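Leave the Mess on the Table

5 min read

The most common advice given to people who collect demonstrations for robot learning is to clean up first. Clear the table, set out the object and the target, do the task the same way every time, reset, repeat. I gave that advice myself for a couple of years. I now think it is mostly wrong, and I think the habit behind it costs more than the bad hardware and slow training runs we like to complain about.

The case for tidiness is easy to state. A learning system copies what it is shown. If the examples disagree with each other, the system has to guess which parts matter, and it often guesses badly. A clean set of examples trains quickly and gives good numbers on a test that looks like the training room. When a deadline is close, that is hard to argue with.

The trouble starts when the test stops looking like the training room. On the Drerano project we had a policy that packed small items into a box. It was trained in one lab, on one gray bench, by two people who had agreed on a method before they began. On that bench it worked well. We moved it to a kitchen table at Plallach and it reached for the pattern on the placemat. The examples had never included a placemat, so nothing in them said that a placemat was not worth picking up.

Rattana Srithong, who ran collection on that project, wanted to throw out the bench data and start over in people's homes. I was against it. Homes are slow. You lose time to parking, to round tables and low sofas, to boxes that arrive already torn. We argued about it through most of May and she got her way, mainly by going ahead and doing it.

She wrote 14 rules for the bench and 2 for the homes. The home rules were to use the table as you find it, and to finish the task even if you fumble. People found the second one harder. Anyone who has been handed a gripper wants to look good with it, and the natural thing after a bad grasp is to stop, delete the take and go again. But a bad grasp followed by a recovery is one of the most useful things a person can record. A robot is going to fumble. If every example it has seen goes smoothly from start to finish, it has no idea what to do the first time an object turns in its fingers.

I should be fair to the other side. Mess can be faked, and faked mess is worse than none. I have seen collection days where someone scattered props over a table in a way that no person would ever leave them, and did it again after each take with the same props. The system learns the props. Real clutter has reasons behind it. Things that are used together sit together, and the box is turned toward whoever was last reaching into it. 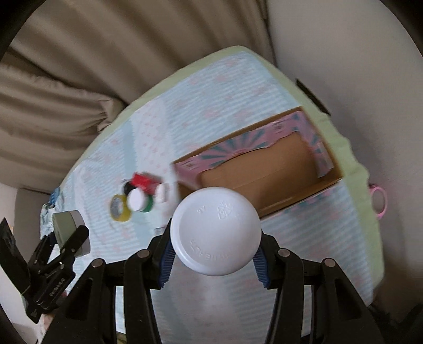 There is also the matter of labels. Varied data is harder to check. Under the bench method a reviewer could watch a take at high speed and pass or fail it in a few seconds. Home takes need somebody to watch the whole thing and decide whether the task was done, and reviewers disagree. Gallagher, the contractor that handled our review, asked for more time per take, and they were right to ask. Anyone planning this kind of work should put that money in the budget at the start — we didn't, and it came out of the hours we had set aside for collecting.

Even so, I would spend it again. The usual answer to a policy that fails in a new room is to ask for more data, and more often means more of the same. Another thousand takes on the gray bench would have made ours better at the gray bench. If I had to choose, I would take fewer examples from more tables, recorded by people who were never shown the one correct way to pick up a bottle.

The group at Mistico is setting up its own collection now and sent me a draft of its instructions. The first line says to clear the work surface. I have asked them to take it out.

Recent essays

Paying People for Their Hands
When a Failed Take Is Worth Keeping
Against the Standard Test Table
What Reviewers Disagree About

Contact | Copyright, all rights reserved | Back to top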